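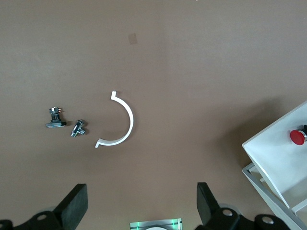

Wrist view of the work surface, fingers open, with the arc part and the metal fitting ahead of the gripper.

Ginley wrist gripper kit: suitable for mixed small parts?

Posted by Olirgate Training Workshop, 12th June

Our workshop is evaluating the Ginley gripper kit with the wrist camera option. The intended task is to pick assorted parts from a flat brown surface and transfer them to a tray. The parts include a curved white plastic piece, a shiny metal fitting and a small black electronic component with fine leads or pins.

The kit was supplied with flat finger pads. We would be grateful for advice on two matters: whether one set of pads can serve for all three parts, and whether the extended support plan is worth the additional 3000 dollars. Our trial period ends in 21 days.

Amos Blackwood

We completed a similar review at Varkumside last year and retained the flat pads. Plastic arcs of this kind should be taken across the narrow band, near the middle of the curve. Please do not grip by the end tab, as the part will tend to swing during transfer.

Metal fittings are less forgiving. Flat pads meet a rounded body along a thin line, and ours rotated in the grip until we added a soft facing. The electronic component should be held by its block or base, well clear of the leads – a separate program with reduced closing force is advisable. We ran 19 trial cycles for each part before approving the settings.

With regard to the support plan, we purchased it and used it twice. Both calls concerned camera calibration and were answered within five days.

ambrose_lab

Soft facing, agreed. We did not take the plan. The manual covers calibration, although the chapter is difficult to find.

partsdesk

Which tray are you using?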